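Relabeling demos after the fact, worth it or not?

prestside_wayne
So I've been messing with hindsight labels on our bin sorting data since July and I think I'm a believer now. We had 200 teleop demos, and the old policy trained on the raw ones got 4 bins cleared out of 20. I went back, cut every episode at the moment the gripper closes, wrote a new text label for each piece, and retrained. Same network, same seed. 11 out of 20!

Vamska
Nice jump, but 20 trials is tiny. Did you shuffle the objects between runs or put them back in the same spots?

prestside_wayne
Shuffled, but by hand, and by me, so yeah, probably not very random. I'm doing 100 more this week.

ackroyd_4
I don't buy that it's the labels. Cutting at the grasp gives you shorter episodes, and shorter episodes alone helped us a lot. Run it with the cuts and the old labels, then we'll talk.

prestside_wayne
Ugh, fair. I changed two things at once. Queued that one up tonight.

Brurari
Also what's in the bin matters. Boxes are easy. Do you have anything with an awkward handle?

prestside_wayne
Yep, green-handled tools on the table too, metal heads and all, and those are where it still gets confused. Little box over the bin on the bench where I run this stuff:

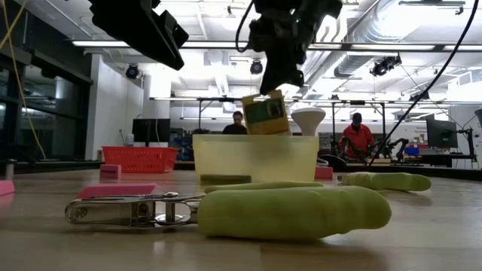
Prasert Khunthong
I'm with Ackroyd on the cuts. We tried new labels on full-length episodes and got nothing out of it, so please post both numbers when the run finishes.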